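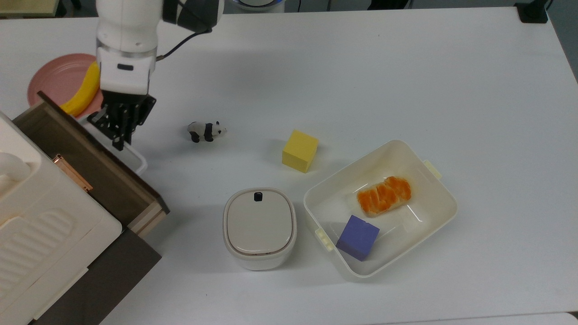
Drawer station, arm over the open top drawer. Banana still on the pink plate, purple cube in the bin.

Home | Notebook | Stations | Visits | Parts list | Contact

Workshop notebook, Drutley
Tuesday, June
Written by the station 2 operator

Open day for the people from Gustwood. They arrived at 9:40, earlier than I had prepared for, so the first group stood and watched me while I was still loading the hand calibration. I used the values from last week and they were good enough.

The plan was to show three tasks: banana from the plate to the drawer, cubes to the bin, and closing the drawer. Moen asked that we run the drawer task first because it is the one they wrote to us about. I would have preferred to start with the cubes. The foam cubes forgive a bad grasp and the visitors get a good first impression. But we did as we were asked.

Drawer task, first run. The hand came down to the plate from too far on the right and pushed the banana to the rim before the fingers closed. It lifted it, but by the tip only, and let it fall on the table. I put it back by hand and moved the approach point a little toward the cabinet. Second run was clean. Third run also clean, with a long pause over the drawer, which the visitors thought was an error. It was only the planner waiting for the wrist to settle. I should make this pause shorter, or at least say it to people in advance.

The speed was set to the slow profile all morning. One visitor asked if this is the real speed and I said that it is the speed for when there are guests at the table. At 11:15 we did one run with the normal profile, everyone behind the yellow line. The arm was fine but the drawer moved when the hand touched its edge, and the cabinet turned a little. It needs something under it against slipping. I have tried double tape before and it leaves glue on the white table, so please do not use it again.

Questions they had, as I remember them:

- Can it open the drawer by itself. Not today. I open it before each run. The Vestetti build has a script for pulling, but it was trained on a different cabinet and I do not trust it in front of people.
- What happens if an object is moved during the run. I showed this with the yellow cube. The arm stopped, looked again and went to the new place. They liked this more than all the other things.
- Why a panda. It is there as a distractor, and the same for the orange pastry. The policy must leave them alone. It did, except one time when the little finger touched the panda and it fell on its side.
- How long is one session. I said 385 episodes was our last full set for this table, and that it took longer than I like to remember.

After lunch a second group, smaller, only 5 people. Same order of tasks. The cubes went well. The purple one was placed near the corner of the bin every time, too close to the wall for the fingers to take it out again, so I had to reset it myself between runs. I think the place target is shifted from when we changed the bin. To check.

Closing the drawer worked in the morning and failed two times in the afternoon. The hand pushed too low on the front. The panel has a wavy surface and I suspect the fingertips slide down on it – the rubber on them is old. New fingertips are in the parts cabinet but I did not want to change them with guests waiting.

Gustwood asked for the logs of the normal speed run. I will send them when I have cut out the part with the calibration.

To do before the next visit:

Change fingertips on the right hand.
Measure the bin again and correct the place target.
Something under the cabinet (not tape).
Shorter pause before release.
Print the task order in large letters for the wall, two people could not read it from the line.

Power off at 16:20. Drawer left closed.

Last updated: Tuesday, 17:05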